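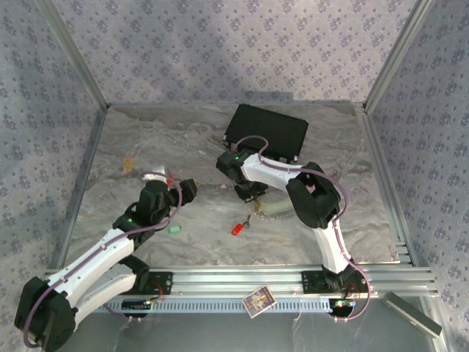
Travel notes for the June group

The booking for the June team is now confirmed in full. These notes replace the ones sent with the deposit letter. Where the two differ, use this version.

Flights and connection. The group travels on one booking reference. Bags are checked through to the final airport, but boarding passes for the second leg are issued at the transfer desk and can't be printed at home. The connection is 3 hours. Passport control at the transfer point has one line for connecting passengers and one for arrivals, and the signs for the two are easy to confuse. Join the connecting line. If you leave through arrivals you will need to re-enter through security, and the airline will not hold the flight.

Passports. Each passport must be valid for six months past the return date and must have two blank facing pages. The page marked for amendments at the back does not count. Send a scan of the photo page to Esben Hafþórsson before the end of this month, as a single file in color. Scans with glare over the number strip at the bottom will be sent back. Please also carry one paper copy, packed separately from the passport. Names on the booking have been entered exactly as they appear in the scans received so far - middle names included - and any change after ticketing costs the traveler a fee.

Baggage. The allowance is one checked bag per person plus one cabin bag. The team supplies for Vetside go in four shared crates, which are booked as extra pieces and do not come out of anyone's allowance. The total weight for the group, crates included, is limited to 722 pounds on the second leg, where the aircraft is smaller. Personal checked bags should be weighed at home with the straps and tags on. Lithium batteries and power banks go in the cabin bag. Liquid disinfectant has been removed from the packing list and will be bought locally.

Ground transfer. The road from the airport to Histidari is 4 hours by minibus in dry conditions. The last stretch, after the turn at Trodden, is unpaved. The driver stops once, at the fuel station before the turn, where there are toilets and a small shop that takes cash only. There is no cash machine between the airport and Histidari. Change what you need in the arrivals hall before boarding the minibus. Small notes are more useful than large ones.

Lodging. The guesthouse at Tosh has confirmed the same rooms as last year. Rooms are shared by two, with a mosquito net over each bed. Power is off overnight from 11 p.m. until 5 a.m., so charge phones in the evening. Tap water is fine for washing. Drinking water is in the covered containers in the hall and is refilled each morning. Breakfast is served from 6:15.

Health. The clinic letter lists the vaccinations required for entry and, separately, the ones that are only advised. Anyone working with the dogs and goats at Vetside should also ask about the rabies series, which takes several weeks to complete and should be started now. Bring prescription medicine in its original packaging with the pharmacy label showing.

Payment. The balance is $1,020 per person and covers both flights, the minibus, lodging and two meals a day. It does not cover travel insurance, vaccinations or the entry fee paid on arrival. Insurance must include medical evacuation. Send the policy number and the insurer's emergency phone line along with the passport scan - a photo of the policy card is enough.

Questions on any of the above go to Esben by email. Seat requests have closed.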